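Araceli Arellano
03/04/2022

A thread about creases in cloth. I have worked with table linen for 13 years, first in a hotel laundry and now for a small hire firm in Luvwood, and I still receive the same questions every spring. So I will write my answers in one place.

1/ First, please learn the difference between a wrinkle and a fold line. A wrinkle comes from sitting, moving, pulling. It is soft and it goes away easily. A fold line is made by weight and time, and it can stay after two washes.

2/ Most of the cloths which come back to us have fold lines, and the customers apologise for wrinkles. The wrinkles are no problem for me! It is the cloth that was folded in eight and put under the Christmas boxes since October that takes my afternoon.

3/ Dark colours are harder than light ones. On white cotton a small crease is almost lost. On grey, navy or black, if the cloth has a little shine, each crease catches the lamp and you see it from the door. 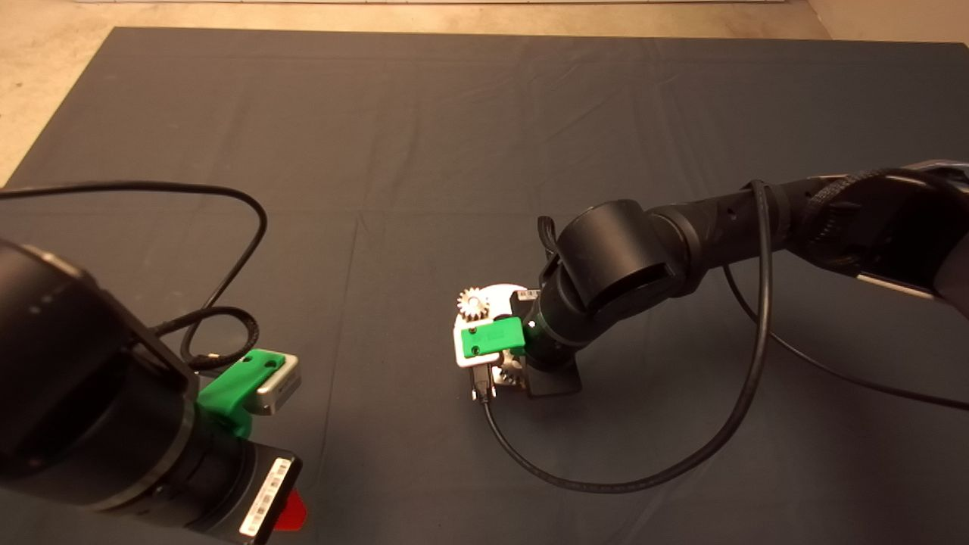
Dark grey under overhead light. Soft wrinkles, faint creases, a slight sheen.

4/ For soft wrinkles I do not iron. I spray clean water from far, I pull the cloth gently from the corners, and I leave it flat until the next day. My colleague Tsai says this is laziness. We have compared the cloths in the morning and he could not tell me which one he had ironed.

5/ For a real fold line you need steam and patience. Turn the cloth on the wrong side. Hold the steamer near but do not press. Then pass your hand over it (wait a little, steam burns are not a joke) and leave it to cool completely before you move it. Warm cloth remembers whatever you do to it next.

6/ The shiny mark which some people call "iron burn" is usually not a burn. The fibres were pressed flat. With wool you can often lift them again with steam and a soft brush. With polyester I am sorry, most times it stays.

7/ Somebody asked me last week about vinegar. One spoon in the spray bottle, yes, my grandmother did this also. I did not notice a big difference, but the smell leaves quickly and it does no harm on cotton. Try it in a corner first.

8/ Storage. Roll, do not fold. We bought cardboard tubes from Hinilness, 80 of them, and the person on the telephone thought that I made a mistake with the number. I did not. Now I would like to have more.

9/ If you have no place for tubes, fold the cloth loosely, with old tissue paper inside the fold, and change the position of the fold each time you take it out. Do not put anything heavy on top. A cupboard shelf which is full to the top is already heavy.

10/ About starch I have a long disagreement with Mrs Basov, who trained me. She starches everything. I find that starched cloth looks beautiful for one dinner and then it breaks along the fold, especially old linen. For a wedding I will starch. For the cupboard, never.

11/ I did not expect that 3000 people would read my last thread about candle wax, thank you, you are very kind. Many of you asked for red wine. I am preparing it, but I want to test the salt method again on linen before I write something wrong.

12/ And to the lady with the green velvet curtains: please do not iron them. Hang them in the bathroom, run the hot shower with the door closed, and send me a message how it went.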